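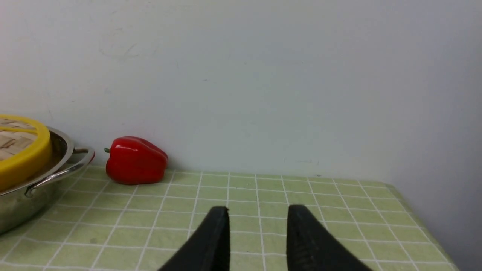

The quote ran to four pages, and the number everyone looked at was on the last one. Ada Parisi looked at the second page first. She buys equipment for Stolar, which runs kitchens in hospitals and office buildings, and she has been sold enough dishwashers to know that the price of a machine is the part the seller is happiest to talk about.

What she was being offered this time was a pair of robot arms from a company called Umer, with grippers, cameras at the wrists, and a year of something the quote called "skill onboarding." The arms would stand at a prep counter, put vegetables where they were wanted, take lids off pots and put them back on. The vendor's brochure had a payback chart on it. The line went up and to the right, as they do.

"I asked what a skill was," Parisi says. "They told me it was a task. I asked how many tasks were in the price and they said it depended on the task."

I have spent a good part of this year reading proposals like hers, and I've come away with less faith in payback charts than I had going in, which wasn't a lot. The arms may be fine. My trouble is with the arithmetic that comes stapled to them, and with how much of the cost lives in places a buyer isn't shown.

The work nobody priced

Take a pot with a lid on it. A cook lifts the lid, sets it down, drops something in, and thinks about lunch. For a robot that learns from recorded practice, the same job means a table, some objects, a person guiding the arms, and then the whole business over again with the pepper moved a few inches.

At the integrator's workshop, the table had a green checked cloth on it and a steel pot with a bamboo steamer fitted inside. The steamer's woven lid had a yellow rim and yellow spokes. There was a red bell pepper by the wall and a toy banana curled around one of the pot handles. I had expected something that looked more like a kitchen. Segundo Ospina, who runs the sessions, had expected me to say so.

"You start with what you can repeat," he said. "The hospital counter comes later."

Later is where budgets go to get hurt. Ospina's team had logged 274 attempts at lid handling, and he was frank that this was a small beginning. When I asked him how many it would take before a client could leave the thing alone, he declined to give me a figure. I thought better of him for it. The Umer quote does give a figure, and it's 70. It doesn't say 70 of what lid, or on what pot, or under whose lights.

Consider what Stolar owns. It has stockpots with two loop handles and saucepans with one long one. It has steel lids, glass lids, and a drawer of lids that fit nothing. Each of those is a conversation with the vendor, and each conversation, under the contract as drafted, is billed by the day.

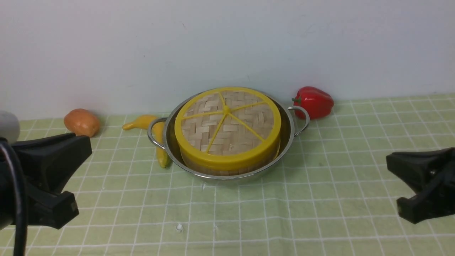
Who moves the pepper back?

Labor is the line I'd read hardest. Proposals tend to count the hours a robot will save and skip the hours it will eat. Somebody has to set the table. Somebody has to put things back between tries, watch for a bad grasp, mark the recording as good or useless, and wipe down the grippers. Jhonatan Cuervo does most of this for Ospina, and he reckons the resetting takes more out of his day than the guiding does.

In Parisi's quote, his job appears as "customer-provided support." There is no rate beside it and no hours. She penciled in a line cook at full wage for the first stretch and the payback date slid by more than a year. When she sent that version to the salesman, he replied that most customers don't model it that way. I'm sure they don't.

Spare parts were the next surprise. Fingertip pads wear. Cables that run along a moving arm get tired. Brayan Bermúdez maintains arms for Ferken, a packaging firm that bought its first pair two years ago, and he told me his original parts budget lasted until August. He now keeps a second set of gripper fingers on the shelf and orders a third when he opens the second. None of this was hidden from him, exactly. It was in the service manual, which arrived with the robot and after the invoice.

Then there is floor space. A prep counter that a person walks away from at the end of a shift can be used by another person. A counter with two arms bolted to it is taken day and night, working or not. Kitchens pay for every foot, and I have yet to see a proposal that charges the robot rent.

The cheaper quote

Stolar had a second bid, from an outfit called Leka, which came in at 66 percent of Umer's price. It was tempting for as long as it took to read it. Leka was selling one arm. It would place items on a flat surface and pick them up again, and anything to do with lids was "on the roadmap."

A lid off its pot sounds like the easy half of the job. Look at one lying on a cloth, though. The steamer lid in the workshop is a flat disc with a plastic rim, and the rim sits low to the table. Two fingers coming down from above have to get hold of that edge without shoving the whole thing along, and a cloth can wrinkle under it. Then the lid has to go back where it came from, level. A person does this with a fingernail. I would want to see it done on my own counter before I paid for a roadmap.

Leka's Alcides Ayala didn't argue much when I put this to him. He said a buyer who needs lids this year should go elsewhere, and that his customers mostly move trays. That was the most useful sentence anyone selling a robot said to me, and it isn't in his brochure either.

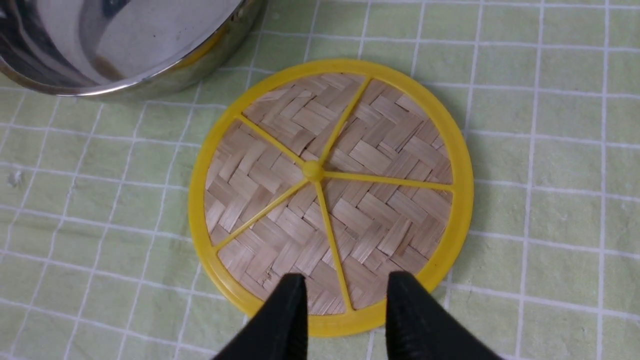 What Parisi asked for

She sent both bids back. Her reply to Umer was a page long and asked for a trial on Stolar's own pots, at Stolar's counter, with Stolar's cook doing the resetting and the vendor paying that cook's wage. She wanted each skill listed by name with a fixed price, and a definition of "done" that a kitchen manager could check with a clipboard. She asked for a parts list with prices good for the length of the contract. She also asked who owns the recordings made in her kitchen, a question that took Umer longer to answer than all the rest.

The trial clause came back with the wage struck out. She put it back in. The fixed prices were accepted for a handful of tasks and refused for the others, among them, as it happens, anything with a glass lid.

Her own estimate, once she'd added the cook, the counter, the spares and a cushion for the skills that would cost extra, left the arms looking like a reasonable bet for one large kitchen and a poor one for the rest. The brochure had assumed all of them. She has asked her board for enough money to run the trial and nothing more, and she's keeping the line cook's position in next year's budget whichever way it goes.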